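Checking Depth and Segmentation Before You Trust a Simulated Run

This page covers the camera checks we do in Kornano before letting a planner use a new simulated apartment. It assumes you already have a scene loaded, a mobile base with an arm, and at least one color camera with a matching depth channel. If you are still setting up the scene, go through the Truston loader guide first and come back.

The checks take an afternoon the first time. After that most of them can be scripted.

What you need

A working Kornano install with the replay tool enabled.
A scene file with object IDs assigned. Unlabeled meshes will all come back as class 0.
A robot description with the gripper listed as a self-link.
A short recorded drive, 500 steps or so, that visits every room the planner will use.

Step 1: Fix the seed and record the drive

Open the run settings and set the seed by hand. Leave lighting randomization off for now. Record color, depth, segmentation, joint states and base pose, all on the same clock. If one stream runs on its own timer, you will spend the rest of the day looking at offsets that have nothing to do with perception.

Save the joint states at full rate even if you drop the cameras to a lower one. Interpolating joints between camera ticks works well enough for the base but badly for a wrist that is turning.

Step 2: Mask the robot out of its own view

Start with self-filtering. Any part of the robot that shows up in the depth channel will be turned into an obstacle unless it is removed, and the planner will then refuse to move because it thinks it is already in contact.

Pick a stretch of the recording where the base is facing a large piece of furniture and the gripper is low in the view. Run the self-mask on it and compare the mask with the color view.
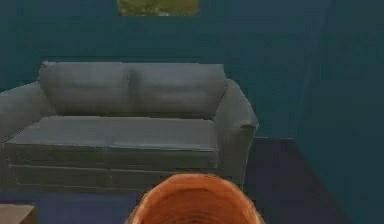
One reader wrote in to say that padding the mask is a mistake at close range, and that we should tell people so. On the Ellis base a wide pad had erased the front of whatever the robot was about to touch, and the planner drove straight into it. The reader's advice was to keep the pad at 3 pixels and fix the robot model if that is not enough.

We agree with most of that. The default in Kornano is wider, and it was picked for a camera mounted high on a mast. For a camera that looks over the gripper, set it down to 3 and check the edges. If orange pixels from the gripper are still getting through, the usual cause is a collision mesh that is smaller than the visual mesh. Use the visual mesh for masking and keep the collision mesh for planning.

To change the setting, open the perception file and edit these two lines:

self_mask.pad_px: 3
self_mask.mesh: visual

Reload the file and replay the same stretch. The mask should follow the outline of the gripper without taking a bite out of the furniture behind it.

Step 3: Check the segment boundaries

Next, look at how the segmenter splits large objects. Upholstery gives the most trouble. A sofa with separate cushions can come back as one object, as several, or as one object in some views and several in others. The last case is the one to fix. The object map will keep creating and deleting entries as the base moves, and any task that refers to the sofa by ID will fail partway through.

Open the object list in the replay tool and sort it by lifetime. Entries that live for only a few steps are worth a look. Click on one and the tool jumps to the step where it was created.

If the short-lived entries sit on top of a longer-lived one, turn on parent merging. Merging uses the scene's own hierarchy, so it only works if the cushions are children of the sofa in the scene file. In the Soltdale apartment set they are. In scenes you have built yourself, check.

Do not merge across different classes. A cushion lying on a table should keep its own ID.

Step 4: Test contact against the depth map

The planner needs to know the difference between close to an object and touching it. In simulation the physics engine can report contact exactly, and it is tempting to use that signal directly. Use it only for scoring. The perception stack should make its own guess from depth and joint states, and this step compares the two.

Move the arm to a pose where a finger meets an upright object on a table. Log the true contact flag and the estimated distance from fingertip to surface.

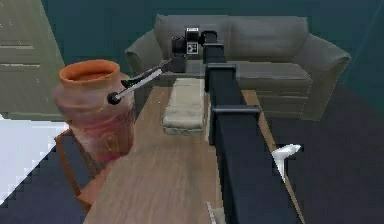
Distance estimates are least reliable on curved surfaces, and the error is larger when either body is moving. For that reason, run the test on something with a curved profile before you run it on a box. A tall vase with a flared rim and a narrower base, with the round fingertip pad against its side, is a good test shape: the nearest surface point changes with height, so a small error in the wrist pose turns into a visible error in distance. Repeat at three heights if you can and write down the worst of them.

If the estimate says the finger is clear while the contact flag is on, look at timing first. Shift the joint stream by one camera tick in each direction and rerun. If one of the shifts makes the error much smaller, you have a clock problem and no amount of filter tuning will help.

If shifting makes no difference, check the camera-to-wrist transform. Print it from the running system and compare it with the robot description. We have found a stale transform left over from an older file more than once.

Do not widen the contact threshold to make the test pass. It hides the fault, and the grasp planner will start closing the fingers too early.

Step 5: Check the floor and the free space map

The last check is for the base. Build the free space map from the full recording and look at it from the robot's height as well as from the top. A map that looks fine from the top can still have holes where furniture stands on legs.

Two settings matter here. The first is the floor tolerance, which decides how far a point can sit from the floor plane and still count as floor. The second is the clearance height, which decides whether the base may pass under something. A bed on a raised metal rail is a typical problem. The floor continues underneath it, the depth camera may see that floor, and the map marks it as free. 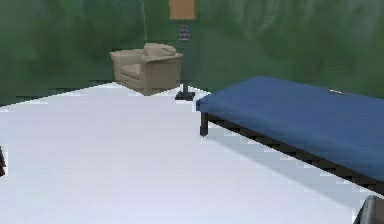 Set the clearance height to the top of the tallest fixed part on the base, plus a margin. Ours is 63 cm with the arm folded. Any space with less room than that above it should be marked as blocked, even where the floor is plainly visible.

Thin vertical objects need a separate look. A lamp pole can drop out of a low-resolution depth map completely at long range and appear only when the base gets near. Set the map so that a single close view of an obstacle outweighs several distant views of free space. In the map file:

map.min_clearance_cm: 63
map.near_hit_priority: on

Then rebuild the map and send the base on a path that passes near the pole. The planner should give it room before the base arrives. If it swerves late, raise the camera resolution or slow the base down. We usually slow the base down.

Step 6: Save the result as a test

Once all of the checks pass, save the recording and the settings together. The replay tool can rerun them without the simulator, so a change to the segmenter can be tested without loading the apartment again. On our build machine, a full pass takes almost 18 minutes.

Store these with it:

The seed and the scene file version.
The perception file and the map file.
The worst distance error from Step 4.
The list of object IDs that were merged in Step 3.

Turn lighting randomization back on only after the saved test is in place, then repeat Steps 2 and 3 with at least a few different seeds. Steps 4 and 5 depend mostly on depth and can be skipped on this pass unless you have changed the depth noise model.

Known problems

Replay stops with a missing frame error. The recording was closed before the depth writer finished. Record again and wait for the writer to report that it is idle.

The self-mask lags behind the arm. Joint states were saved at camera rate. See Step 1.

Object IDs change between runs with the same seed. The scene file was saved again from the editor, and the editor renumbers on save. Use the locked export option in the Truston loader.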